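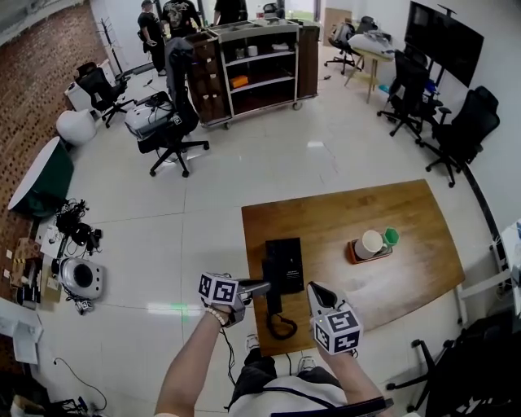 Subject: Re: [woolly-list] Substituting yarn for the Toledo cardigan
Date: Feb 7, 2025

Hello everyone,

I've been meaning to answer this one all week and kept putting it off until I could find my notebook, which was down the side of the armchair with a set of double-pointed needles and a very old mint. The original question, for anyone who has only just joined us:

> I have fallen for the Toledo cardigan but the yarn it was written for
> has been discontinued, and I can't find enough of it in one dye lot
> anywhere. I do have a good stash of Jadar in the dark green, bought
> in a sale years ago. The ball band says the tension is the same.
> Has anyone made this swap? I'm worried about the yoke growing, as
> I've had a cardigan end up as a dressing gown before now. Would
> I be better off with Givance? I'd have to buy that in, and
> I'm supposed to be knitting from stash this year.

First of all, welcome to the dressing gown club. Mine was a lilac one and it reached my knees by the spring.

I have made the Toledo twice, once in the proper yarn and once in Jadar, so I can tell you a bit about both. The Jadar one is the one I wear. It's a rounder, spongier yarn, and the little cables down the front bands stand up beautifully in it, much better than they did in the original, which was rather flat and sulky to my mind. It does grow, though. You are quite right to worry. I knitted my swatch, got 18 stitches to four inches just as the pattern asks, felt terribly pleased with myself and cast on that same evening without washing it. Please don't do that! When I finally blocked the whole cardigan, the body dropped by more than an inch and the sleeves came down over my knuckles. I unpicked the cuffs, took them back and knitted them again, and I've been smug about the fit ever since, but it was a miserable fortnight.

So: knit a big swatch, bigger than you think is decent, wash it the way you'll wash the cardigan, and then hang it up with a few clothes pegs along the bottom edge and leave it overnight. Measure it while it's hanging as well as when it's flat. If it has stretched lengthways, go down a needle size for the yoke and leave the body as written. I'd also put a line of crochet chain along the inside of the back neck once it's all joined up. You can't see it from the right side and it stops the whole thing sliding off your shoulders.

As for the Givance, it's lovely stuff and I have nothing against it, but it's slippery and it has less bounce, so I should think you'd have more trouble with the yoke in that than in the Jadar. I used it for a plain scarf and it was perfect there. Also it only comes in skeins, and the last time I wound one without the swift I lost most of a Sunday-best temper over it (cat, chair back, you can imagine). Knit from your stash and feel virtuous.

On quantities, I keep proper notes now. My Jadar Toledo in the second size weighs a little over what the pattern says, so if yours comes in 100 g balls like mine did, have one more than you think you'll need. The button bands eat yarn in a quite shocking way. If you run short, I have most of a ball of what I believe is the same dark green, left from a hat, and you'd be very welcome to it for the cost of the stamp. The band is long gone so I can't swear to the dye lot, but it would do for the inside of the pockets.

One last thing about the pattern. In the older printing there's a mistake in the left front, where it tells you to decrease at the end of the row and it should be the beginning. The newer printing has it right. If your copy has the buttons on the cover photograph done up all the way, it's the old one.

Is anyone else going to the wool fair at Gutadell in November? I know it's a long way off, but the guest house by the bridge fills up early and I'd like to book before the summer. There's room in my car for one person and a modest amount of shopping on the way back.

Warm wishes to all, and do let us know how the swatch behaves.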